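Dornon prueba dos pinzas de mano para doblar ropa

2022-03-01

El equipo de Dornon ha empezado a comparar dos pinzas de mano, la Perero y la Alcantara, en una de las tareas domésticas que más se le resisten a la robótica: la ropa. Y lo hace donde la ropa se dobla de verdad – en un dormitorio, encima de la cama, con luz de ventana y montones de prendas de todos los colores.

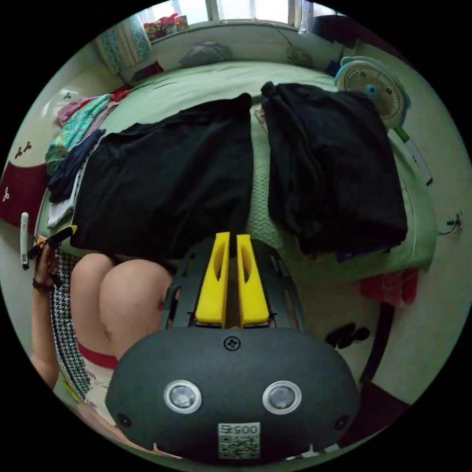
Dedos amarillos con abertura ovalada, frente a dos prendas negras sobre la cama.

La comparación se centra en los dedos y en cómo se comportan con tejidos finos, que resbalan, se arrugan y se pegan unos a otros. Cada pinza pasa por la misma serie de ejercicios: coger una esquina, levantar la prenda, doblarla y dejarla en el montón. ¡Parece sencillo hasta que toca una camiseta negra sobre otra camiseta negra!
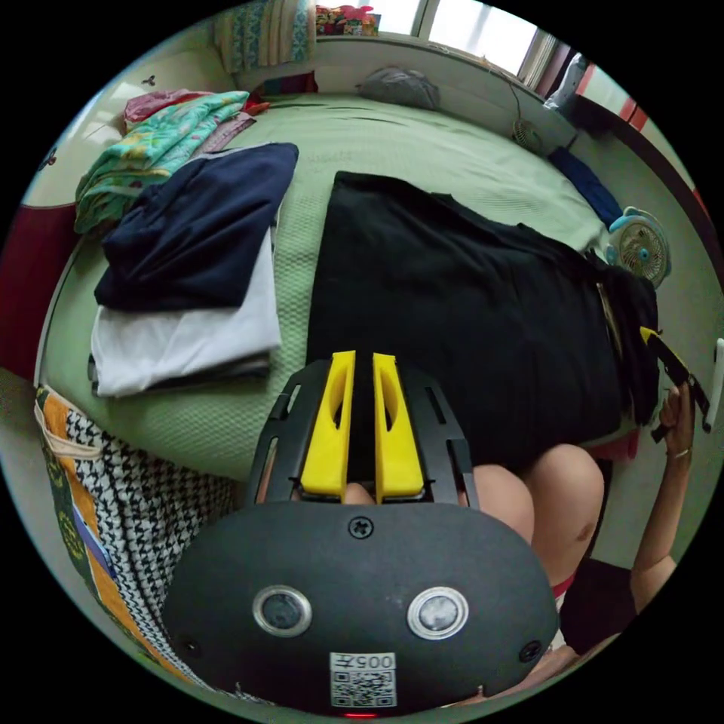 Las sesiones duran unas 2 horas y todo lo grabado pasa después a Drisis, el controlador que el equipo quiere estrenar en un brazo de sobremesa. Ahí llegará lo más emocionante: ver si los movimientos hechos a mano se trasladan bien al brazo, con los mismos dedos y las mismas prendas.

Dornon espera publicar los resultados en septiembre, junto con los planos de los dedos – una gran noticia para quienes montan sus propias pinzas en casa o en el taller.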